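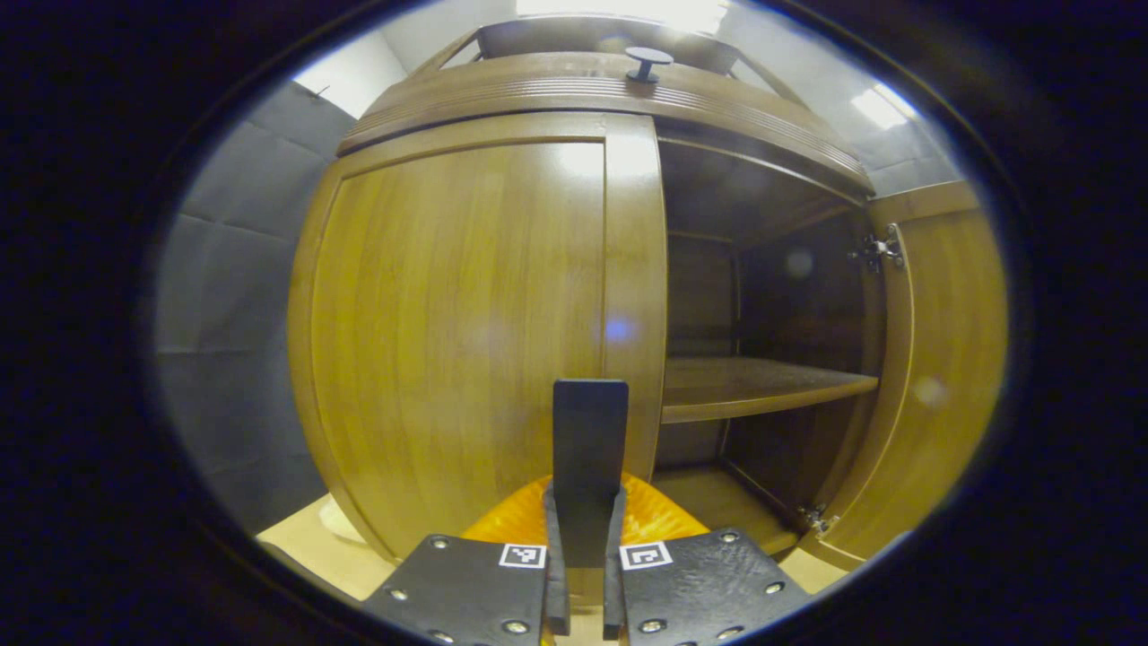 Keeping furniture in use: an interview with the head of the Planden Furniture Service

The Planden Furniture Service takes in household furniture that its owners no longer want, repairs it where repair is worthwhile, and passes it to tenants moving into unfurnished homes. It is run jointly by Planden District and the Srour Housing Association. The head of the service spoke to the association's newsletter on 9th October, shortly after the opening of its second store at Gelo.

The service began as a collection round with one van, and its purpose at that time was to reduce the amount of large waste left beside bins. The head of the service, who joined from the district's waste department, explained that the change of direction came from tenants themselves.

"We were collecting wardrobes and tables in perfectly good order and taking them to the tip," the head of service said. "In the same week, housing officers were visiting families who kept their clothes in bags on the floor. Both facts were known to the district, but they were known in different offices."

An agreement with the housing association followed. Under its terms, any tenant starting a new tenancy with Srour may ask for up to five items, and a housing officer may request more where there is a particular need. Tenants are invited to the store to choose for themselves. The head of service regards this as the most important rule the service has.

"In the early months we delivered whatever was nearest the door. It was quick, and it was a mistake. People were polite about it, and then we would be asked to collect the same sideboard again in the spring. When a person has chosen a thing, they look after it."

Asked which items are most in demand, the head of service named chests of drawers, small tables and beds, in that order. Large pieces are harder to place. Many of the wardrobes and cupboards offered to the service were made for houses with higher ceilings and wider stairs than those found in the association's newer flats.

"A big cupboard is often the best made thing we are offered all week, and it may be the one we have to refuse. We now ask donors to measure before we send a van. We also ask tenants to measure the stairs, the landing and the door of the room, and to write the figures down. Most people measure the wall where the piece will stand and forget how it has to get there."

Some large pieces can be taken apart. Older wardrobes were frequently built so that the top, the sides and the base could be separated for moving, and the repair staff are trained to look for the fixings before reaching for a saw. The head of service was firm that good pieces should not be cut down to suit a smaller room except as a last resort. Where a piece is too large for any tenancy, it is offered to schools, meeting halls and day centres in the district.

The conversation turned to repair. The workshop at Planden employs two joiners and takes eight trainees at a time through Cituvard College. The trainees spend the first part of their course on drawers, an arrangement that has drawn some complaint.

"They would like to be making chairs," the head of service said. "I understand that. But a drawer teaches nearly everything. It has joints, it has a base that must be free to move a little as the seasons change, and it has to run straight. If it has been forced shut for years, the damage will show on the runners and on the frame beneath. A trainee who can put that right, and do it so the repair cannot be felt with the hand, is ready for the rest."

The workshop's approach to surfaces is cautious. Furniture is cleaned first with a barely damp cloth and a little mild soap, then dried at once, and in many cases no further work is done. Stripping is avoided on veneered pieces. The head of service said that donors sometimes apologise for marks and scratches, and that these matter much less than a loose joint or signs of active woodworm. Any item with suspected woodworm is kept apart from the others until it has been examined. Upholstered items are accepted only if the fire safety label is still attached.

The question of taste was raised. It has been said at tenants' meetings that dark or old-fashioned furniture is unwelcome, and that the service should paint more of it. The head of service did not fully accept this.

"We do paint some items, mainly those with a surface already past saving. We stopped painting the rest after we asked the people who come to the store. Younger tenants were the ones asking for plain wood. Several of them said they could paint it themselves if they wanted to, and they were quite right. Once it has been painted, the next person has less of a choice."

The Gelo store was opened to shorten the distance that tenants in the north of the district had to travel. It is open on fewer days than the Planden store and has no workshop, so items needing repair are sent south on the returning van. Its opening was delayed from April while the floor was made level and the loading door widened. The head of service acknowledged that the delay had caused inconvenience, in particular to tenants who had been told they could collect in the early summer.

On money, the head of service was brief. The service receives a fixed sum from each partner and makes a small charge for deliveries, which is waived for tenants referred by a housing officer. A proposal to sell the finer pieces to the public is before the partners. It would bring in income, but the head of service has asked for a clear limit to be set on the share of stock that may be sold.

"I would not want us to arrive at a position where the good things go to the shop and what is left goes to the tenants. If that limit is written down, I am content. I should like to see it written down first."

The next intake of trainees will number 11, the largest the workshop has taken, and a third bench area is being fitted out for them. The service would also welcome offers of hand tools in working order, especially clamps and planes.

Donors are asked to telephone before bringing any item to either store. Furniture should not be left outside the doors when the stores are closed.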